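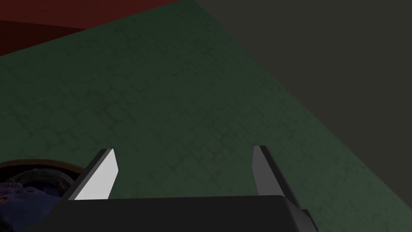 *A simulated gripper with its fingers open, from the Daltanberg test runs. Renders: Vukard*

The Daltanberg Library and Workshop Center will spend one more month in simulation before it orders a two-armed robot, the center said on Tuesday, February 12, 2019. The order had been expected this week.

The center wants a machine that can put tools back in the workshop and clear dishes and small items in the shared kitchen. It has $47,000 set aside for the purchase, including delivery, installation and the first year of service. Vukard, the engineering firm hired to plan the purchase, has been running the tasks in software to find out which parts the center needs to pay for.

Lina Zoubi, who manages the budget, said the main open question is the gripper. The base quote from Bajpai comes with a plain two-finger model. A second quote, from Grisex, includes a set of swappable fingers and costs $11,000 more, which would leave very little for service.

"If the plain one can do most of the list, we buy the plain one," Zoubi said. "We can add fingers next year. We can't add money this year."

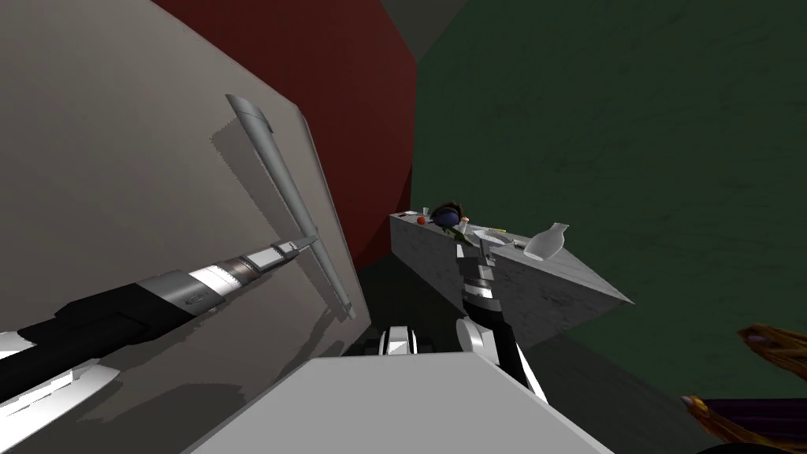 *One arm holds a saw by its handle while the other reaches up toward a counter in a Vukard simulation.*

Vukard has completed 474 of 500 planned runs. The remaining ones cover glassware and other small items on the counter, and the firm asked for the extra month so it could repeat some of the earlier runs with a lower counter height. The center's real counter is due to be replaced this spring, and the new one will be lower than the one it has now.

Ulises Benítez, the project engineer at Vukard, said reach has taken up more of the planning than grip strength. Both quotes allow for a fixed base, and moving the base after installation would mean new floor anchors and a second visit from the electrician - neither of them in the budget.
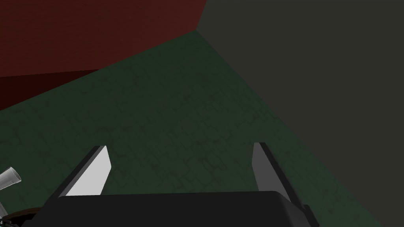 Corners are another item on his list. The center has asked that the robot be able to work near walls, and Benítez said the width of the hand matters there as much as the length of the arm. He plans to give Zoubi a one-page comparison of the two quotes, with separate lines for floor work, counter work and tools.

The center expects to choose a supplier in March. Both quotes have been extended to the end of that month. Delivery would take 11 weeks from the date of the order, and staff training is priced separately in each quote.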